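Flenell hand-held gripper pair with the Taipe training recipe: long-term review

Posted 08/08/2026

I promised a proper write-up of these grippers back in December and then kept finding reasons to collect more data first. So it's a long one, sorry, grab a cuppa! I'm reviewing the hardware and the method it comes with as one thing, as I can't really imagine buying the first and ignoring the second. The test job is putting spice jars away in a countertop dispenser, a Praletti corner model, and it has eaten far more of my year than any spice rack should. 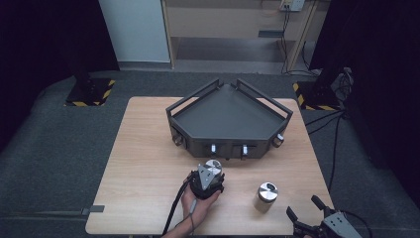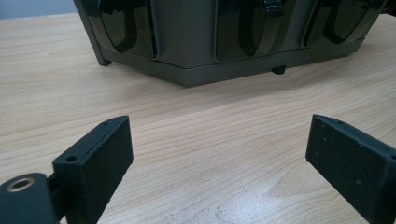
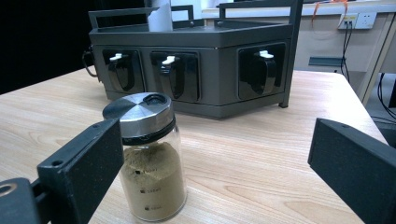
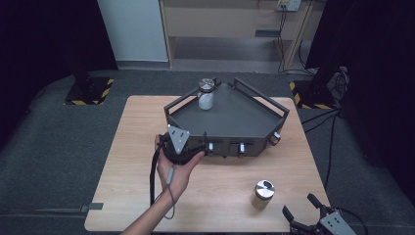
Rundbridge Manipulation Lab | Tools and Methods Reviews

Quick background for anyone who's come in from the kit index. The Flenell pair are grippers you hold in your own two hands. You pick things up with the fingers, the camera on each gripper records what the fingers see, a head camera gets the wider view, and you never touch a robot while you're recording. Taipe is the recipe for turning all that into a policy: how to trim the recordings, how to mix the views, and (the bit I was most curious about) a reweighting step that gives the last part of a placement much more say in training than the reaching part. The claim is that most of the learning trouble in fiddly tasks lives in those last few centimetres. After this many jars I'm inclined to believe it.

Setup first. Mounting the cameras and getting the clocks to agree took me a morning, and most of that was me plugging the left one into the right one's port. The guide is short and mostly clear, although it assumes you know which way is "forward" on the mounting plate, and I didn't. If your tracked path comes out mirrored, that's what you've done. Swap it, re-run the calibration, have a biscuit.

The body feels good in the hand. I've got fairly small hands and could still close the fingers fully without shifting my grip, which I can't say for the pair we had before. The finger pads are flat matte black blocks, held with little screws, and they come off easily for cleaning. Do clean them! They're a magnet for dust and you'll see every speck in the wrist footage, and I did wonder for a while if the policy was seeing it too. (I never ran that comparison properly, so treat it as a grumble and no more.)

What I don't love is the cable. It leaves the gripper right where your wrist wants to be, and it drags when you reach across your body. You learn to leave a loop of slack and park it to the side, and once it's a habit you stop noticing, but everyone new on the rig spends their first session fighting it. A cable that came off the back at an angle would fix this in one go. I'd also pay extra for a wireless version, even if the battery only lasted an arvo.

Now the task. I chose jars because they look easy. A jar is a nice round graspable thing and any half-decent policy can pick one up off a table. Putting it where it belongs is another matter. The dispenser is dark, the recesses are glossy black and throw reflections back at the wrist camera, and the angles on the front mean that a straight approach to one compartment is a crooked approach to its neighbour. Then there's the jar itself, with a shiny metal lid that shows a different highlight from every direction. From the wrist view a lid can look like three different objects in the space of one reach. Lovely for a benchmark, horrible for your mood.

I recorded 3,396 demonstrations in total. I'm not proud of all of them. The early ones are quick and a bit sloppy, the way you'd put jars away at home when you're thinking about dinner, and I left them in for the first round of training on purpose. One of the selling points of Taipe is that it's meant to tolerate ordinary human untidiness, so I thought it should get some.

For evaluation we mounted the same fingers on the robot arms and ran a fixed set of starts: jar positions marked out beforehand, head camera untouched, same lighting. Each policy got 23 attempts at the full job, pick up the jar and seat it in the rail tray on top. I counted a miss if the jar tipped, jammed, or ended up anywhere other than standing flat in the tray.

First policy, plain training with no reweighting, was rough enough that I stopped scoring it partway through and won't quote a number. It picked up beautifully. It would carry the jar over to the tray with total confidence and then hover, or let go a touch too high, or nudge the rail and carry on as though nothing had happened.

With the Taipe reweighting on and the same recordings, it missed 8 of the 23. That's a big jump for changing one setting in a config file, and I was pretty chuffed. Watching the runs back, the difference was all at the end. The robot slowed down near the rail, which the plain policy never did, and it made small corrections that looked a lot like what my own hands do. The misses that were left were nearly all tips, where the base of the jar caught the rail on the way in.

So I went back and recorded a fresh batch, paying attention to one thing only, lifting the jar clear of the rail before moving it in over the tray. A bit more height, a tiny pause, then down. I took out the same quantity of the sloppy early ones so the total didn't change, retrained, and ran the same starts again. 4 misses this time. I would have liked to separate out how much came from the pause and how much from the height, and if anyone reading has the patience, please do it and tell me.

A few caveats, and they're not small. It's one tabletop and one dispenser. I did the bulk of the recording myself, so the policy has learned my habits along with the task (it favours the left gripper for jobs I'd do left-handed, bless it). Twenty-three attempts is enough to tell 8 from hopeless, but I wouldn't go to the wall over the gap between 8 and 4 without many more runs. And I haven't tried the compartments on the front with the robot yet, only the tray. I have plenty of demonstrations of the approach to them and no scored results, so anything I said would be guessing.

Things I tried that made no difference I could see: turning the overhead lights down, adding a second pass of image augmentation, and covering more of the background. I really thought the lights would help with the glare on the recesses. Didn't budge. Cropping the wrist view tighter made it worse, and I'd leave that setting alone. My guess is the policy likes having a bit of tabletop in view to judge height by, and the wood grain gives it something to hold on to. I'd be keen to see the same thing tried on a plain white bench.

The software side deserves its own moan. Taipe's trimming tool wants to cut the start and finish off every recording automatically, and its idea of "finish" is the instant the fingers open. For this job that's far too early, as the release and the little retreat afterwards are exactly what you want to keep. There's a setting to extend it, buried under export options where I'd never have looked. Change that before you record anything serious. I lost a full batch to it and used some words I won't put on the lab site.

The preview window is great, though. Both wrist views and the head view sit side by side, with the reweighting drawn as a coloured band along the timeline, so you can see straight away which bit of a demonstration it thinks is important. I caught several bad recordings that way, including a run where the band lit up over me scratching my nose. It's also become my favourite thing to show to students, who get the idea in a minute flat when my own explanation takes ten.

Would I buy the pair again? Yep. The grippers are solid and comfortable and nothing on them has broken, and the footage they give is easy to work with. I'd knock them for the cable and for the labelling on the plate. As for the recipe, the reweighting is the part worth having, and you could borrow it for other hand-held kits without much bother. If your tasks are all picking and no placing, I doubt you'd see the benefit and you could save yourself the setup.

If you're starting out, my suggestion is to record a small batch, train on it early and watch the robot get it wrong before you go on and record hundreds more. I did it the other way round. All those tipped jars were telling me to lift higher, and I could have known that in the first fortnight.

Scores, seeing as the template wants them: build four out of five, comfort four and a half, documentation two and a half, method four and a half. Next up I'm going to try the front compartments properly, with the frosted jars and the clear ones mixed together. I've also ordered spare finger pads in a lighter colour to see whether the wrist camera has an easier time against that dark housing. I'll tack the numbers on to the bottom of this page when I've got them. Comments are open if you've used the Flenell pair on anything with a rail or a lip, and I'd especially like to hear from anyone who's found a nicer route for that cable.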